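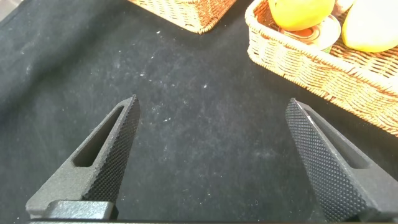

Le comité de lecture de Stotum trouve le protocole convaincant et demande seulement que l'on resserre la partie sur les quartiers. Je cite de mémoire leur retour, reçu en septembre. Convaincant, je veux bien, mais j'ai relu les annexes et je ne vois pas sur quoi repose la conclusion.

Dans le message précédent, on lisait :

> Bonjour à toutes et à tous,
> L'enquête Kunell sur le rapport au voisinage en ville moyenne est close. 3661 questionnaires envoyés, 3320 retours exploitables, 403 entretiens proposés aux répondants. Le chapitre 4 montre que la confiance entre voisins recule nettement là où le bâti a été renouvelé. Vos remarques sont bienvenues avant l'envoi à la revue Jornuvon.

Un taux de retour pareil, pour un questionnaire postal de douze pages, je n'en ai jamais vu. Est-ce qu'on compte comme « exploitable » une feuille où seule la première page est remplie ? L'annexe B ne le dit pas. Et « entretiens proposés », cela fait combien d'entretiens menés ? J'ai cherché le nombre partout, y compris dans les notes.

Sur le fond, « recule » suppose un point de départ. Or la vague antérieure, celle du projet Xia, demandait si l'on confierait ses clés à un voisin, alors que Kunell demande si l'on « se sent entouré ». Je connais des gens qui répondraient oui à l'une et non à l'autre sans avoir changé d'avis sur personne. Mettre les deux courbes sur le même graphique me paraît imprudent.

Reste le renouvellement du bâti. Les habitants des immeubles neufs sont là depuis moins longtemps, forcément. A-t-on contrôlé l'ancienneté dans le logement ? Le tableau du chapitre 4 donne l'âge et le statut d'occupation, point.

Je ne demande pas qu'on retire le texte. Je voudrais voir la grille de codage et le tableau croisé avec l'ancienneté avant qu'il parte chez Jornuvon. Si quelqu'un les a déjà, qu'il les dépose sur la liste, en tableur de préférence, le PDF de l'annexe est illisible passé la troisième colonne.

Bien à vous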